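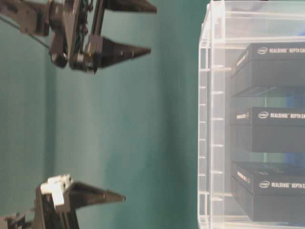 Diter opened its Pudley workshop to visitors for the first time last week, and the stocking cell drew the longest line of the day. Two-armed, built in house, running picks from a clear case all afternoon. The job it was put to is an everyday one for anybody who runs a parts counter: boxed goods in a see-through acrylic case, one box to a compartment. Stock for the demo was boxed Intel RealSense depth cameras, printed black cartons, and the pointed black fingers on the two grippers are the company's own narrow pattern, which a lot of visitors asked about. More on those below.

Search this site Enter keyword Go

08/02/2022
By Diter Press Desk

PUDLEY - Open day, doors at nine, full by ten. Up to 200 people came through over the course of the day, among them shop owners, two classes from the technical college and a good number of neighbors who have driven past the building for years and wanted a look inside. Parking ran out. Apologies to the tire place next door, and thank you for the use of the lot.

The stocking cell, known in the building as Astico, is meant for small stockrooms. Not warehouses. A typical customer has one back room, a few cases of boxed items and staff who would sooner be out front with customers. Astico takes an order off a list, goes to the right compartment, brings the box out and sets it on a tray. It also does the reverse and puts new stock away, a slower job for now and the part the team is still working on.

Clear shelving is hard for these machines. Acrylic throws reflections, and the shelf edges are easy to lose against whatever is behind them. Several visitors who had tried automation before brought this up before we could. The team's answer was to show it on clear shelving and take questions. Lots of questions. Best one came from a hardware store owner who asked what happens when somebody puts a box back crooked. Answer: it tries again from a different angle, and after 3 tries it stops and calls a person over.

About the fingers. Earlier ones were wide and flat and fine on open shelves, but they knocked against the dividers in a case. The new ones taper to a point and get in beside a carton without much room. They unscrew and can be changed in a few minutes with a hand tool. Spare sets will be sold separately, price to be announced.

Visitors also got a turn at the training bench, where a person moves the arms by hand and the cell learns the motion. Younger guests did better at this than the engineers would like to admit. Line was long so turns were kept short, sorry to those who missed out.

MacPherson, the shelving supplier, has agreed to host a trial at its counter in September. The trial will cover 23 product lines, with a target of 2,000 picks before anything is decided about a wider roll out. Results will be posted on this page, good or bad.

A second open day is planned. Date not set yet. Schools and trade groups that want a seperate visit should write to the Pudley office, and please give the size of your group. Closed-toe shoes are required on the shop floor, no exceptions, a few people had to be turned back this time.

Press visits by appointment. Video of the demo available on request from the press desk.

Related items
Astico: questions from small stockrooms
Diter adds second training bench at Pudley
MacPherson counter trial, what to expect
Finger sets and spare parts, ordering notes
Directions and parking, Pudley workshop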